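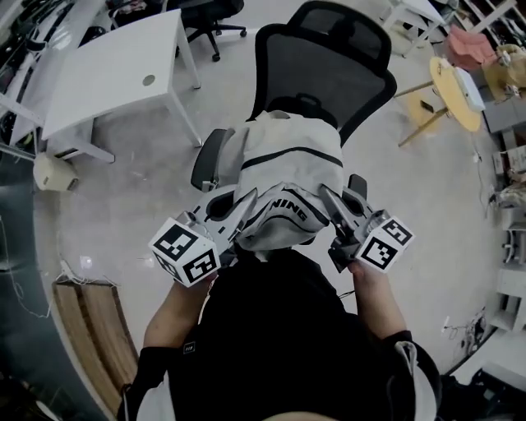
Unit 4: Good practice in hand-held gripper demonstration

Course convenor: Malathi Hegde

4.1 Scope

These notes cover the recording of household tasks by an operator holding a gripper in each hand. They should be read before the first practical session in November and brought to it. Students who have used the Esar bench in Unit 3 should note that the rules on guarding set out there do not apply to hand-held work, but those on floor space and trailing leads do.

4.2 Preparing the area

The operator is responsible for the area in which the task takes place. Leads must be kept out of the walking path. A power strip on the floor is permitted only where the operator will not need to step over it. Bags are to be placed against a wall.

Chairs on casters move when cloth is pulled across them. Where a chair forms part of the task, check before each recording whether it rolls, and write its starting position on the task sheet. Furniture that has no part in the task may stay where it is, but must not be moved between one recording and the next.

4.3 Markers

Each gripper carries a marker cube, and its position is worked out from the printed patterns. The following apply at all times:

Do not touch the printed faces.
Keep loose cuffs and sleeves clear of the cube.
Do not let fabric fall over a marker when lifting or turning a garment.
Report a scratched or lifting face before recording. A damaged cube is replaced whole.

4.4 Handling garments

Close the jaws on the cloth slowly and take hold of a single area. With a garment draped over a chair, both grippers should have a firm hold before either is raised. Large lettering and stripes are useful to the person labelling the recording, who will refer to them when noting which part of the garment was held. Seams, buttons and zips should be avoided as gripping points during the first exercise.

If a garment is dropped, leave it for a moment, then continue with the grippers. Do not put one down to use a bare hand. Recordings in which a bare hand touches the garment are marked as void.

4.5 Session limits and records

A session consists of no more than 39 recordings, with a rest after the first 22. Operators who feel strain in the wrist or thumb must stop and inform the supervisor. No marks are lost for a shortened session.

Task sheets are to be filed in Enum on the day of the session. Sheets completed in pencil will be returned.

Reading for next week: Osico laboratory handbook, section on shared work areas; Sýkora, chapter 2. Practical groups meet in Room 412.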